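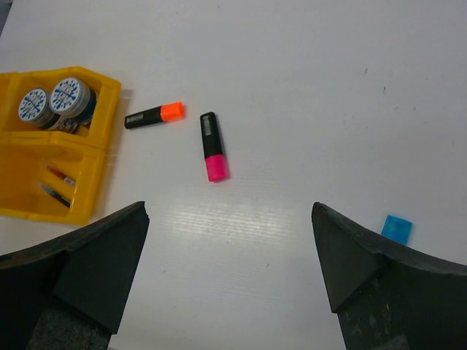

Tonum Desk Organizer in Yellow: Four Months In

I bought the Tonum last November, when my desk had reached the point where I was keeping pens in a cereal bowl. I had already been through a mesh cup and one of those bamboo trays that looks wonderful in the store and then slides away every time you reach for something. So my hopes were modest. I love this thing!

First, the color. I went back and forth between white and yellow, and I'm so glad I went yellow. My desktop is white, the wall behind it is white, and a big glossy block of yellow is exactly the cheerfulness I need at seven in the morning. The photos in the Clenier online store make it look a little mustard. Mine is much sunnier than that, closer to a school bus.

The walls are thick, and that was the real surprise. You can pick it up by one side with everything in it and nothing bends or creaks. The corners are angled, so there's no tight little crease where eraser crumbs pack themselves in and stay forever. I wipe mine out with a damp paper towel and it takes maybe ten seconds.

What sold me, though, is the size of the compartments. Most organizers assume you own pens and paper clips and nothing else. I own jars. Two of them fit in one section of the Tonum, leaning a bit against each other, and I can still see the lids, so I grab the right one without lifting both out. The section next to it is my landing spot for whatever pens I'm using that day, and I try hard to keep it nearly empty. (Try. By the end of the week there's usually a tape measure in there.)

Highlighters are the one thing I haven't solved. They fit fine, but I use them so much while grading that they end up lying on the desk next to the organizer all day - I don't think any product is going to fix that about me.

A few gripes. The glossy finish shows fingerprints if the light is low and coming from the side. The divider doesn't come out, so the layout you buy is the layout you keep. And the rim isn't level all the way across, it rises and then slopes down, so you can't set a second one on top. My friend Oi-ling Lau wanted to stack two on a narrow shelf and had to go with the Cao drawer set instead. She likes hers fine, but the plastic is thinner and the drawers stick.

I also tried the Vasham caddy for a week before sending it back. It's prettier, and it has a handle, but the pockets are deep and skinny and anything short disappears to the bottom. I fished for a glue stick with a ruler more than once. If all you keep is long pencils and brushes, you may get along with it better than I did.

Would I buy the Tonum again? I already have - a second one went to Phong Đoàn for his new apartment, and he's using it in the bathroom.

Posted Apr 20, 2019
11 readers found this review helpful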